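About Boyer Golf School

Boyer Golf School teaches golf to adults and juniors at the Cluresham course, on the north side of town. We are a small school with five instructors, a covered range, a short-game area and use of the main course in the afternoons.

The school was started by Terence Lockwood, who played college golf and then spent several seasons on regional mini-tours. His best finish was a tie for second. He began giving lessons between events to cover his travel costs and found he had more bookings than tournaments. When the old range at Cluresham came up for lease, he took it on and stopped touring.

Ashley Dunmore joined two years later to run the junior program. Juniors play in groups of no more than 10, and they get out on the course from the first week. They start from forward tees at 150 yards or less and move back when their scores say they are ready. Several of our former juniors now play on high school teams, and two came back to teach here in the summer.
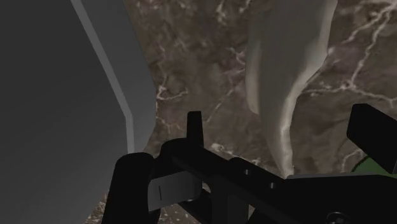

Adult lessons are booked one at a time or in blocks of five. Most new students come to us with a slice or a short game that falls apart under pressure. Rakiya Amadi handles most of the putting and chipping lessons – she keeps her own notes on every student and will send you a copy if you ask. Efa James teaches beginners and runs the evening group at 6:30.

We also run the Bemora Cup, a match play event for current and former students. It started with eight players and had 34 at the last count. The draw is made in October and the final is played over 18 holes on the main course. Handicaps apply in every round. Last year's winner was Till Lammers, who beat Terence on the 17th green.

You do not need to be a member at Cluresham to take lessons with us. Range balls are included in the lesson price, and we have loaner clubs for right- and left-handed players. Soft spikes or sneakers are fine.

The office is next to the range entrance and opens at 8 a.m. Stop in or call to set up a first lesson.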